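Brass Methods I: Notes for Unit 5
Care of the Valves and Slides

1/24/22
By Natalia Aguirre, Department of Music

These notes accompany the second lecture on instrument care. Students should read them before the lab session and bring their assigned trumpet, horn or euphonium with them. Trombone players will cover the hand slide separately in Unit 8.

A piston valve works with very little space between the piston and its casing. Oil fills that space, reduces friction and helps seal the air column. When the oil dries out, the player notices slow action first and a loss of response in the low register later. Apply three or four drops to each piston before playing. Turn the piston until the guide clicks into its slot, and do not force the cap. 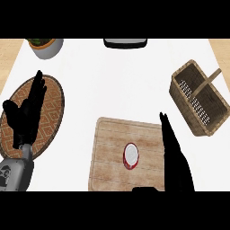
Rotary valves are oiled at three points: the rear bearing under the cap, the front bearing beneath the stop arm, and the rotor itself, which is reached through the slide tubes. Use a heavier oil on the bearings than on the rotor. Beginning teachers often oil the bearings and forget the rotor - this is the usual cause of a valve that sticks after a school vacation.

Tuning slides take grease. Wipe off the old grease with a lint-free cloth, apply a thin film to the inner tubes, and work the slide in and out. Always press the matching valve while pulling a valve slide, so that suction does not pull at the solder joints. A slide that will not move by hand goes to the repair shop. Pliers are not permitted in the lab.

Mouthpieces should be washed each week in lukewarm water with mild soap and a mouthpiece brush. A stuck mouthpiece is removed only with a proper puller. Ms. Alvarado keeps the department's puller in the instrument office.

Assignment: Complete the maintenance log for your instrument and hand it in at the start of Unit 6. Entries should state the work done, the product used and any fault found. Late logs are accepted for one week with a reduction of 5 points.

Questions about loaned instruments should be directed to Shamim Mohmand.

Last updated: December, P. Alvarado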